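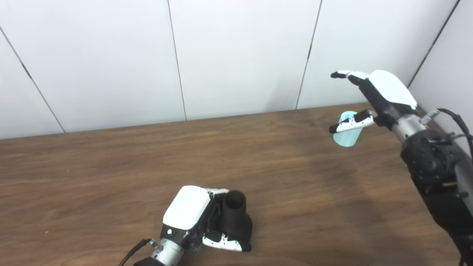 Figure 1. Wooden tabletop against white wall panels.

Clandau Hall Shared Study Room: Survey of Furniture and Surface Finishes

1. Introduction

This report presents the results of a survey on the shared study room in Clandau Hall. The survey was carried out as part of the second-year course in interior planning. Its purpose was to learn how students judge the finishes of walls, floors and tables, and to advise the housing office before the room is refitted.

2. Method

A printed form was sent to all 200 residents in October. It asked them to rate 25 statements on a scale from "strongly disagree" to "strongly agree." Two group interviews were held afterward, both on a Monday evening. Answers left blank were not replaced. The forms produced 3351 usable ratings, which were entered by hand and checked against the paper copies.

3. Results

Residents preferred pale walls and wooden work surfaces. Dark tables were described as tiring to read on, and glossy ones were disliked for their glare under the ceiling lamps. Opinions on flooring were divided. Residents of the Badawi wing favored carpet for its quiet, while those on the ground floor asked for a hard surface that could be mopped.

Noise was raised in both interviews although the form did not cover it. Chairs dragged across the floor were the most common complaint.

4. Recommendations

The refit should use matte finishes on walls and tables. Felt pads should be fitted to all chairs. The Parnel and Flikport table ranges both fall within the budget given to us, and samples of each should be placed in the room for one term before an order is made.

5. Limits of the Study

Only residents of one hall were asked. Day students also use the room, and their views are not included.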